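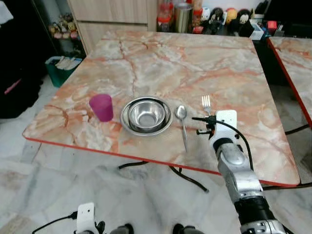 *Cup, plate and bowl, spoon, fork. Right gripper coming in for the cutlery.*

**Table-setting demos: how much should we shuffle between takes?**

**marblehead_ok** · 2018-08-18

Right, I've finally got a routine going for the tableware task and I'm far too excited to keep it to myself! I'm driving both arms by hand and recording every take from the head camera, plus the joint readings. The policy then has to learn to pick up each item and put it where it belongs. I'm using Hekent for the recording side (still on the January build, the newer one drops my wrist readings) and training overnight.

So far I've done 30 good takes with the things in a row like that. The cup goes brilliantly. The bowl is fine as long as I come down on the rim. The spoon and fork are where I lose my afternoon, because they lie so flat that I end up scraping the table with the fingertips before I get hold of anything.

Two questions:

1. Do you move everything between takes, or only the thing you're about to pick up?
2. Do you keep the fumbled grasps or bin them?

---

**ondafan**

Lovely setup! I'd move everything, every time. If the cup is always on the left, your policy will learn "go left for cup" and never really look at it. I did a whole set on Ondatitz with the same layout and the arm would reach confidently for a mug that I'd put on the other side. Very funny, and then a week of work gone.

Also turn the cutlery. Your spoon is pointing straight away from you with the handle nearest. Lay it sideways, lay it at a slant, put it the wrong way round.

---

**grip_and_grumble**

I'm going to disagree with ondafan, sorry. Moving everything from the first take is how you end up with a pile of examples that have nothing in common, and a policy that does a bit of each badly. Start narrow. Get it working with the row as it is, then widen one item at a time. With only 30 takes you haven't got enough to cover the whole table anyway.

And bin the fumbles. All of them. The thing copies what you do, so if you scrape, it'll scrape.

---

**ondafan**

> Start narrow. Get it working with the row as it is

But then you've got 30 takes pulling it towards that one row for ever after! I tried exactly this. Adding the varied ones later did help, but I had to collect loads more than if I'd mixed it up at the start.

---

**teaspoon_tl**

Can I come in on the fumbles? I keep the ones where I miss and then recover cleanly, and throw out the ones where I give up or knock something over. My spoon grasps got so much better once there were some recoveries in the set, because the policy had seen what to do after a near miss. Before that it would close on nothing and carry on to the plate with empty fingers, terribly pleased with itself.

For flat cutlery: go for the neck of the spoon, just behind the bowl part. On most spoons the handle rises a little there. Slow right down for the last bit, then close. With forks I do the same.

One more thing, that tabletop. Shiny stone pattern with orange veins AND polished steel on it? You're giving the camera plenty to chew on. Have you tried a plain cloth?

---

**marblehead_ok**

Ooh, the neck of the spoon, I'll try that tonight. I've been grabbing halfway down the handle.

I do like the busy table, though. If it can find a steel spoon on that, it should find one anywhere, surely? There's a second table next to it with the same top, so I could at least swap between them for a different angle on the light.

---

**grip_and_grumble**

It'll find a steel spoon on *that pattern*. Put it on a blue cloth and you may get a surprise. I'd do both, half and half.

The shine worries me more. The inside of that bowl is throwing back bright arcs, and they'll shift when the lamps or the daylight change. Record at different times of day. That's one kind of variety I'm happy to have from the start, before ondafan says anything.

---

**ondafan**

Saying nothing! (But I'm framing that post.)

---

**denis_bench**

Our group on the Denis project had this same argument, and we settled on blocks. We'd record 16 takes with one layout, only nudging things by a hand's width, then change the layout completely and do another block. You get enough repeats for it to pick up the motion, and enough change that it has to look. It's also much easier on the person driving, as you're not thinking up a new arrangement every couple of minutes.

Put the layout number in the take name. We didn't, and sorting it out later by eye was miserable.

---

**teaspoon_tl**

Blocks is a good shout. I'd add stacking as something to vary too. The bowl's sitting inside the plate there, so do some blocks with the two apart, otherwise it may treat them as one object and go for the whole lot.

---

**marblehead_ok**

Update! Did one block of 16 with the plate and bowl apart and the cutlery turned every which way. Grabbing at the neck is SO much nicer, I only had to throw away 3 takes and those were all forks. Kept 2 where I missed and recovered, as teaspoon_tl suggested.

Trained on the old and new sets together. Spoon success is clearly up when I lay it sideways. The fork is still hit and miss, and it sometimes stops just above the tines and hovers there. Has anyone seen that hovering? I'm on the Ristić gripper settings with the closing speed left alone.

---

**grip_and_grumble**

Hovering usually means you paused there when driving. Watch your fork takes back and see if you stop to line up before going down. If you do, trim the pauses out or practise until you don't need them.

---

**marblehead_ok**

Just watched them. I pause on every single fork. Off to practise, then I'll do a cloth block tomorrow and post the numbers for both.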